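Kitchen automation at Prultent

Prultent is a contract caterer based in Bresdale. It supplies hot meals, soups and blended diets to hospitals and aged care homes. From December 2017 the company moved part of its preparation work to robot arms, beginning with blending and portioning. The programme is usually cited for its effect on rosters and job grades.

Background

Before the change, blending was done by hand at the Truma Street kitchen, which produced over 2,000 meals a day. A kitchen hand fitted the jug, loaded it, set the speed, emptied it and carried it to the sink. Staff rotated through the task every 40 minutes to limit wrist strain. The labour was recorded under general preparation and had no separate job grade.

Simulation stage

Each task is modelled on a computer before it is given to an arm. The standard model is a household-style kitchen with a marble-patterned counter, orange wooden cabinets and a sink. Arm positions are tested against the handle of the appliance first, as the handle sets the direction of approach.

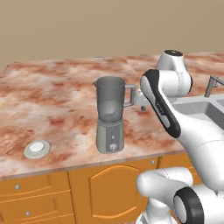
Simulated blender task, with the gripper beside the jug handle.

A task is released after 972 model runs have been reviewed by the kitchen's process lead, Styliani Kontogiannis, a former kitchen hand. Runs are marked as accepted, repeated or referred to the supplier, Michailidis. 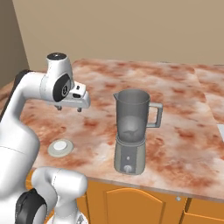 Job descriptions at Prultent were rewritten in the same period. The grade of kitchen hand was divided into preparation and cell operator, the second carrying a higher hourly rate and a short training course. Operators learn to judge clearance from the model before they work on the floor. In one starting position the two metal fingers are open and point down over the counter, to the left of a jug with no lid, and the trainee must state the path from there to the handle on the far side. Written answers are kept with the training record.

Effects on staff

No positions were cut in the first year, but casual hours on the early shift fell. Wrist complaints became less common, while operators reported more time spent standing and watching. An agreement signed on 23 April 2019 set a limit of 2 cells per operator and restored rotation between cell work and hand preparation. Cleaning, tasting and allergen checks remain manual.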